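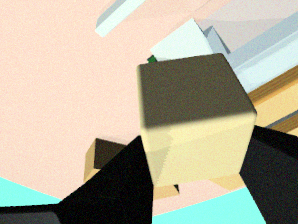 Who can take part in the Sindgate parish formation year?
Any adult in the three parishes of the Sindgate deanery may enroll, including people who are not yet baptized and those who have been away from the Church for some time.

SINDGATE. The Sindgate deanery will open its new formation year for lay people in June. The program runs for 6 months and is built on the sacraments, daily prayer and service to neighbors. Evening sessions start at 7 p.m. in the hall at Tirnness.

"People told us they wanted to know their faith better and to learn it together," said Father Ubaldo Colombo, dean of Sindgate. "We begin with Baptism, and we spend a good deal of time on the Mass." 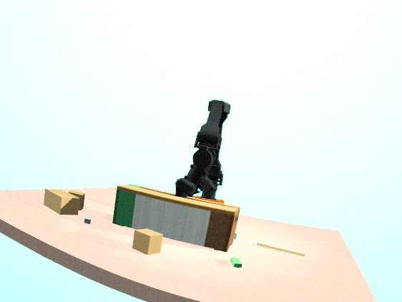 Each session opens with Evening Prayer, followed by a talk and discussion in small groups. Anju Shakya will lead the sessions on Scripture. Martti Juntunen will teach on the Eucharist and on prayer at home.

There is no fee. The deanery has set aside $3,338 for books and child care, and 650 copies of the study guide have been printed. Parishioners who cannot attend may pick up a guide after any weekend Mass.

To enroll, contact Savita Mathur at the Tirnness parish office or leave a form in the box by the church door.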